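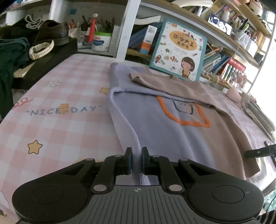 # Minutes - Usmont Robotics Club, project meeting

August 2019

Present: the folding group, the software group, the club secretary (minutes). Apologies from two members of the Zallus entry team.

## 1. Minutes of the last meeting

Agreed, with one correction. The spare fingertip pads were ordered from Malý, and the minutes had said Astano.

## 2. Folding project

The group is recording with the hand-held grippers on knitwear. The lavender and taupe sweater is now in the set, laid out on the checked tablecloth and gripped by the ribbed hem. Members discussed whether a patterned cloth makes the recordings harder to use. The software group would like to keep it, as the plain-table recordings already make up most of the set.

The set stands at 157 recordings. The target for the September deadline is 900. At the present rate we will miss it, so it was agreed to run two tables at each session.

Ribbed hems and cuffs are to be logged separately from flat edges. The ribbing stretches when both sides pull and the fold ends up crooked.

Sleeves: fold across the body first, then take the hem. Several people had been doing it the other way round - those recordings will be kept but marked.

**Action:** folding group to write the order of folds on one sheet and put a copy at each table.

## 3. Grippers

One pair has play in the linkage and the fingertips no longer meet evenly. Pivot pins to be checked on all pairs before the next session. Nothing is to be glued.

**Action:** software group to check calibration again once the pins are done.

## 4. Zallus competition

Entry form is in. The fee is 40 pounds, to be paid from club funds. The rules allow one garment of our own choice and one supplied on the day. No decision on ours yet - the sweater and a towel were both suggested.

## 5. Any other business

The Astano kit is still on loan to the junior class and is needed back before term. The room is booked for 22 sessions next term.

Next meeting: first week of September, usual room.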